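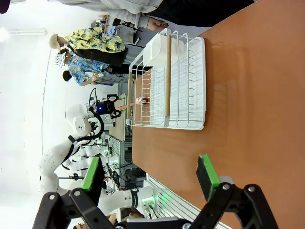 Chapter 2: Buying a Kit for the Dish Rack Job

I'll start this chapter with a confession. The first tabletop kit I ever signed for was chosen almost entirely on how it looked in a brochure, and I spent most of August paying for that (in evenings, mainly). So before we get to gripper math in the next section, I want to talk about shopping, and I want to do it with a dish rack.

Why a dish rack? Look at what the gripper has to deal with. Thin white wires, row after row, all running the same way. A wooden rail down the middle of them. A utensil holder at one end, and a wooden-handled utensil lying across the far rim with its pink tip poking out past the wires. If you can get a pair of fingers in and out of that without dragging the whole rack along the table, you can do a lot of other things!

The kit we'll review is the Wonemell bench package, sold out of Doltham. You get the arm, a two-finger gripper, a wrist camera, the mounting plate and 2 sets of finger pads. My copy of the price list says 700 a month on lease, setup visit included. Selorm Darko and I ran ours through the same chores we give every kit in this book, and I'll be quoting our notes as we go.

Start with the wrist view, the way we did. With the fingers spread wide, the green edges of the pads stand out nicely against that orange-brown tabletop, and I can tell at a glance where each finger ends. I like that a lot. I'm less happy about the shine on the table, and we'll come back to reflections in Section 2.4.

Then there's everything past the table. People standing around, more arms, shelving, little green lights. Brochures love a bare backdrop, but your kit is going to work in a room with folks in it, and patterned shirts are a fine test of any vision software.

Estíbaliz Urquijo, who taught this course before me, made her students write down the job before they were allowed to open a catalog. I've kept her rule.

Before you read on

Pick one chore in your own kitchen or lab. Write down the thinnest thing the fingers must hold and the tightest gap they must enter. Keep the page handy, you'll need both numbers for Section 2.1.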